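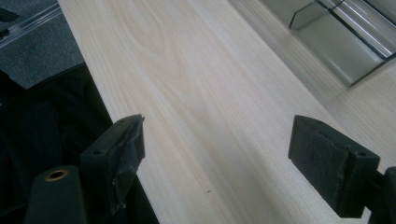 Kerkberg Robotics Club – members' list

Re: Box task, station 5

On Wednesday, July 8, 2026, a member wrote:
> Do we keep the divided box for the Sultum entry, or change to
> the drawer? I can make the session either way.

Keep the box. The rules allow 2 grippers per team and 9 minutes a run, so practice with both hands. Please wipe the finger pads before you start and write your run numbers on the sheet. We have 53 runs logged and want 50 more by the end of the month.
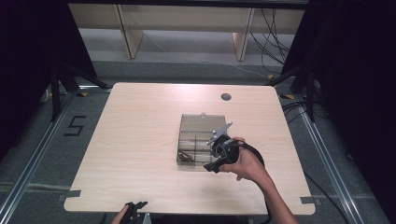

Clear box on the table, one gripper over its right side

The drawer can wait until December – Fesar hasn't sent the rails yet.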